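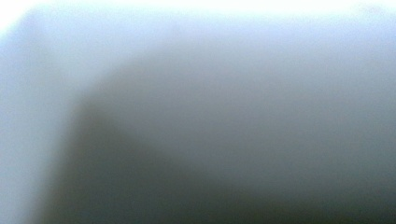 Makers & Paper > Conversations > Gwenllian Beddoe

Gwenllian Beddoe had the kettle on before I'd found somewhere to put my bag, and we were well into the fruit loaf before either of us remembered I was supposed to be asking questions. She makes cards, mostly, and the odd concertina album, and for the past while she has run the monthly papercraft table at the hall in Nernau. If you have ever received a birthday card in this town with a fold you couldn't work out how to get back into the envelope, there's a fair chance it was one of hers.

She didn't come to it young. "My mother sewed and my aunty did the most beautiful cakes, and I did nothing," she told me. "I was the one who read on the couch. Then I had a spell off work with my back and my neighbour brought over a shoebox of offcuts and a glue stick, and I thought, well, I'm not five. But I made something that afternoon. It was terrible! I've still got it somewhere."

The shoebox turned into a drawer, and the drawer turned into what used to be the dining room. She keeps her cardstock upright, sorted by colour and then by weight, and she is quite firm about the weight part. Anything too light goes wavy as soon as you put a wet glue near it, and anything too heavy cracks along the fold unless you score it first. She scores everything now, even the light stuff, with a bone folder she has had so long that it has worn to the shape of her thumb.

I asked how many cards she had made, expecting her to laugh, and she went and got an exercise book. The number at the bottom of the last page was 2,101. "That's only since I started writing them down," she said. "I write who it went to and what I put on it, so I don't send the same hydrangea to somebody twice. I did that to my cousin once and she was very gracious, but she noticed."

The busiest stretch was the one she calls the Paiva order. The retirement village at Paiva wanted a handmade Christmas card for every resident and all the staff, and Gwenllian said yes on the phone before asking how many that was. It was 393. She had from March to the end of November, and she says she wasted most of the winter choosing a design.

"I had this lovely layered thing with a window and vellum and a little tree that popped up. I timed myself making it and then I did the sums and had a lie-down." The card that went out in the end had a single stamped branch, one punched star and a strip of ribbon. She still thinks the ribbon was a mistake, as it had to be cut and sealed and stuck and it would curl up on humid days.

That was how she met Ivan Boiko, who drives the mail run out to Woltlow and had come to the hall to ask whether anybody could show him how to make a card for his daughter's wedding. She put him on ribbon. He stayed until the order was finished and has kept coming ever since, and he joined us for the last half hour of my visit with a bag of mandarins.

"I have big hands," Ivan said. "I thought this would be a problem. She gave me the tweezers and said take your time, have a biscuit." He has since become the table's specialist in envelopes, which he makes from old road maps and calendar pages, and he lines them as well. The wedding card took him four attempts. His daughter has it framed in the hallway, next to the proper photographs, and he tells me this twice.

The two of them disagree happily about stamps. Gwenllian likes red rubber on a wooden block and has close to a wall of them, while Ivan prefers the clear sort that you peel off and stick to an acrylic block, so that you can see where you're putting it. "He's right, it's easier," she said. "I just like the clunk." They do agree about ink pads, which they store upside down, and about Ikska, the little mail-order shop that still sends out a paper swatch with every parcel. She saves the swatches and uses them for tags.

There's a swap coming up with the Woltlow table, and it has got a bit out of hand. Everyone makes a batch of the same card and goes home with one of everybody else's, and with both groups in, plus a few by post, it is going to be almost 100 people. Gwenllian has already started on hers, a gatefold with a wattle sprig, in three yellows. She was worried the middle yellow looked like mustard. I said I thought it looked like wattle, and Ivan said it looked like mustard.

I asked what she'd tell someone who wanted to start. "Get a decent trimmer," she said straight away, and then thought about it for a good while, turning her cup around. "And don't buy the big kit. People come to me with the big kit, still in its plastic, and they're frightened of it. Buy one stamp you really love and one black ink, and make cards with that until you're sick of it. And post them! A drawer full of cards isn't doing anybody any good."

The Nernau table meets from 2 in the afternoon, in the side room with the good windows. Bring scissors if you have them, and a plate.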